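# Beltbridge Oral Recipes

Welcome, and thank you for stopping by! Beltbridge is a small collection of home recipes, told out loud by the people who cook them and typed up as faithfully as we could manage (including the arguments over how much garlic). We started in March with my aunt's fish stew, and it has grown to 384 recipes in four languages.

## What's in it

- `recipes.csv`: one row per recipe, with title, language and region
- `steps.csv`: 2,718 steps, in the order the cook told them
- `notes/`: side stories, substitutions, the odd scolding

Amounts are left as spoken. "A coffee cup of rice" stays a coffee cup, and please don't convert it in pull requests. 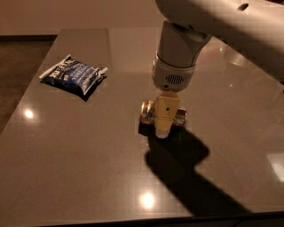 *4 min read*

## Known gaps

Baking is thin, and so is anything with canned fish or beans, which people seem shy about sharing. Ramil Salazar is still checking the Tagalog spellings, so expect small changes there.

## Credits

Typed and tended by Ívar Briem, with a lot of patient help from Ramil.

Last updated: March
12 shares · 4 comments
Contact · © Beltbridge · Back to top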